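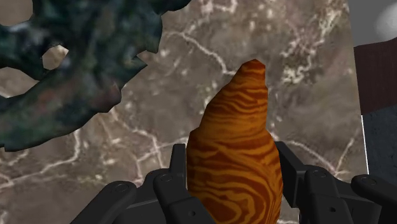
Brastthorpe Hedgerow and Orchard Fund
Interim report to the Lumanlan Trust
12/12/2023

1. Progress since April

The first seven rows of the Greken Lane orchard have been replanted with pear and damson on the spacing agreed in the grant letter. Stakes and guards are in place. The old boundary hedge has been laid along 40 metres of its length, and the remaining section will follow before the end of winter.

2. Spending

The project has drawn 50 per cent of the award. Fencing cost more than budgeted; the difference was met from the contingency line. Invoices are attached at Annex B.

3. Matters outstanding

Drainage at the lower gate remains poor. A quotation has been requested from Zasex and we shall write to the Trust once it is received. Permission is also sought to move the 20 reserve saplings to the upper plot.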